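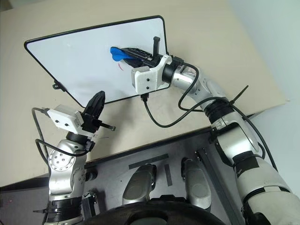
Can the Havetti parallel gripper be fitted to an arm that already carries a wrist bracket?
The adapter ring goes on over an existing bracket, provided there are 2 free screw holes on the flange side. Screws are in the bag with the ring.

Havetti Parallel Gripper, two-finger, black

Opening: 89 mm
Grip force: 70 N maximum, set in software
Finger length: 122 mm with the long fingers, shorter with the blunt set
Cable: black, side exit

Supplied with pointed fingers. Blunt fingers are sold separately and swap with a hex key.

Comparison notes

Marisol Ayala ran the Havetti against the Nendano on the same arm, using whiteboard erasers and markers. The Nendano closes faster and is lighter. The Havetti held a handle straighter when the tool was pushed against a board – the Nendano let it turn a little under the same load. For picking up small parts from a table she preferred the Nendano.

Jairo Cárdenas tried both with the Cuervo controller. The Havetti needs firmware from October or later, otherwise the force setting is ignored and the gripper closes at full force.

Fitting

Leave a loop of cable at the wrist and turn the joint through its full range by hand before tightening any ties. Trim the tie ends afterward.

Replacement finger pads ship from the Humidia warehouse. Orders placed before noon go out the same day.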